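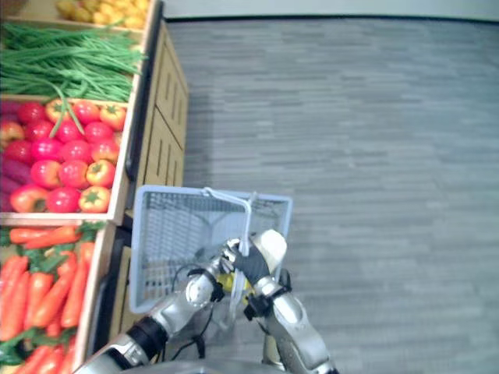 Ticket: Produce pick episodes rejected at export
Project: Lukari
Component: Modex export checker
Opened by: Bevan Mahuika
Opened: Feb 7, 2021
Priority: normal
Status: resolved, one item open

Problem
The checker is rejecting episodes from the produce stand task. 19 were thrown out of the last batch, all with the same message: "single-hand hold expected, two hands in contact." The rest of the batch, 2,606 episodes, went through with no warnings.

Expected
Holding the basket by the handle with both hands is allowed in this task. The operator guide says so. An episode should only fail if the basket is dropped or set down outside the marked area.

What I tried
1. Ran the export again with the same settings. Same episodes rejected.
2. Ran it on the Gungate machine in case my copy was out of date. Same result.
3. Opened 2 of the rejected episodes and stepped through them by hand. Joint readings look normal, no gaps in the timestamps, and both grippers report closed for the whole hold.
4. Compared the task files. The accepted episodes point to the new one. The rejected ones point to the old one, where the basket is listed as a left-hand object.

Reply from Pongsiri support
Thanks, step 4 is the cause. The old task file was written for a small tray with one grip point. When the right hand closes on the handle next to the left, the checker reads it as a handover that never finishes and marks the episode as failed. Please do the following:
– Change the task file reference in each rejected episode to the new one.
– Clear the checker cache before the next export.
– Leave the gripper readings alone. They are correct.

Update from Bevan
Changed the references and cleared the cache. While I was in there I also went over the bin labels, as we train on those too.

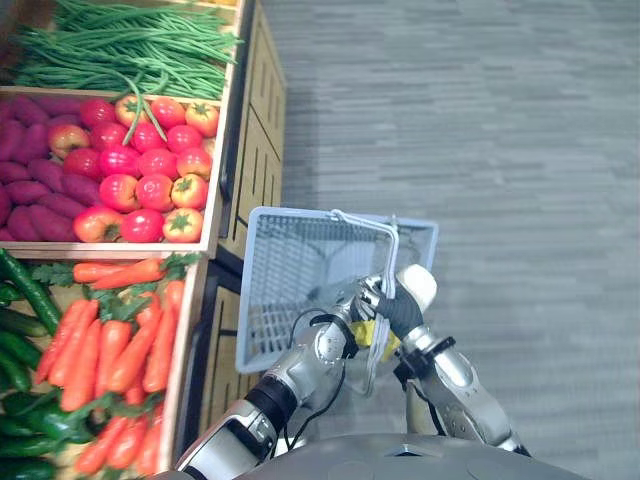
The labels are set per bin, and that doesn't hold up well on this stand. Green beans hang over onto the tomatoes, so a pick from the tomato bin can be a bean and still get saved as "tomato." I would like the label to follow the item in the hand, with the bin kept as a separate field. Sweet potatoes share a bin with the tomatoes and have the same trouble.

Exported again after the change. All the rejected episodes passed.

Reply from Pongsiri support
Good. The item label needs a change to the episode format, so we have moved it to its own request, planned for March. Until then, please correct stray beans by hand in the notes field – the exporter keeps that text as is.

Still open
The old task file is still in the shared folder. Bevan to remove it once the tray episodes have been moved over.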